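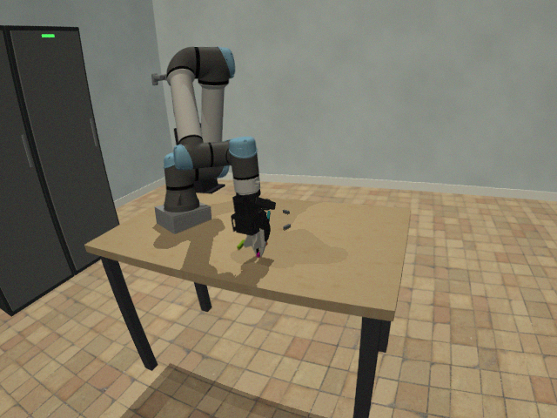

Quick one tonight, I have a draft due and my tea is going cold. But I said I'd write up the resets thing so.

Background for anyone who missed the last post. We've been training a tabletop arm in simulation to pick small coloured pieces off a table, one at a time, by colour. You say "magenta", it goes for magenta. Sounds like nothing. It's been most of my spring.

The method, short version: behaviour cloning from scripted demos, then a correction round. The scripted expert knows exactly where every piece is (cheating, it reads the simulator state) and the learner only gets camera images. After the first round we let the learner drive, log where it ends up, and ask the expert what it would have done from there. Add those to the pile, train again. Old idea, not ours. What Ilham Sembiring wanted to test was WHERE to ask. Every step is wasteful -- most of the time the arm is just travelling through the air and there's nothing to learn from that. So we only ask in the last stretch, when the fingers are low and near the wood. Internally this is called Stosholm, don't ask, Ilham names things after his own cats.

First surprise. The plain cloned policy was fine at reaching and terrible at the last bit. It'd come down next to the piece, close on nothing, go back up looking pleased with itself. Out of 200 test episodes in the first batch it got 50. Quarter. I'd told Marisol Lindgren it would be better than half, so that was a nice meeting.

Second surprise, the failures weren't random. I'd assumed camera noise or bad luck with colours. Went through the rollouts one by one (long evening, a lot of toast) and nearly all of them were yaw. The pieces are longer than they are wide, and they land at whatever angle the randomiser fancies. The learner had basicaly picked an average wrist angle and stuck to it. If a piece happened to lie that way, great. If not, the fingers came down across the long side and pushed it away.

Obvious in hindsight. The expert always started from the same home pose and turned the wrist early, way up high, so in the demos there was hardly any data of the wrist being wrong close to the table. The learner never saw how to fix it. Which is exactly what the correction round is for.
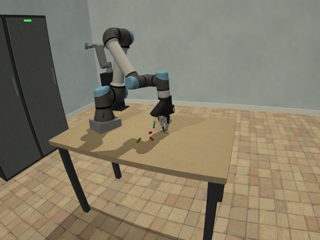
Why not just collect more demos from the start?

We tried, and it barely moved. Extra demos from the same expert show the same tidy approach again and again, so the learner gets more sure about the air part and no better at the bit near the wood. What it needed was the expert's answer from an awkward pose, and the expert never gets itself into one.

So. With the low-only corrections, 7 rounds of them, the wrist began turning late. A bit ugly to watch, it comes down, stops, twists, carries on. But it grabs. Kenji Crenshaw thinks the pause is an artefact of how we cut the data and he's probably right, there's a hard height threshold and the policy behaves differently on either side of it. You can see it in the joint velocities, there's a notch. I want to try a soft weighting instead of a cut. Not this week.

Things that didnt help, for the record. Bigger image encoder, no. Smaller action chunks, a tiny bit, then worse. Randomising table shadows harder made training slower and I couldn't see any difference at the end, though I only ran that with one seed, so take it with salt.

Thing that did help and annoyed me: changing the order pieces are asked for. We'd been going through the colours in the same order every episode and the policy had quietly learned the order. Asked for green first, it'd set off towards teal. Estela Maldonado spotted that in five minutes.

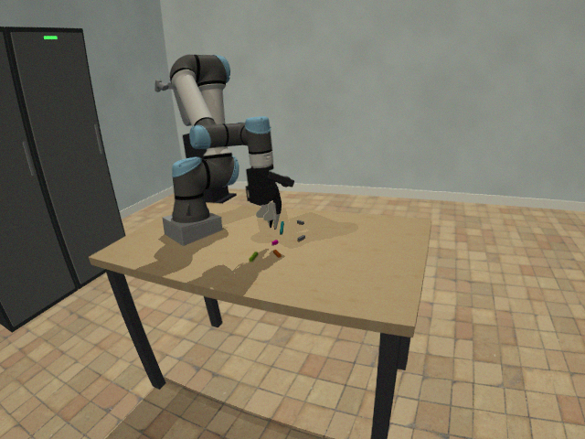 After we shuffled the order I had to rerun everything, so the numbers from my last post are dead, please ignore them. The new ones are still cooking. Two of the eight seeds are finished and they look decent but I'm not posting a bar chart from two seeds, I've been shouted at for that before.

Still to do: crowded layouts. When two pieces sit near each other the learner sometimes aims for the gap in between, which is the averaging problem again in a different hat. Ilham reckons a mixture head on the output would sort it. I reckon we'll lose a fortnight to tuning it. We'll see.

Also the config files are a mess and I've promised to clean them before anyone else looks. If you've emailed asking for the code, that's the hold up, sorry, it's coming in July. Right, draft.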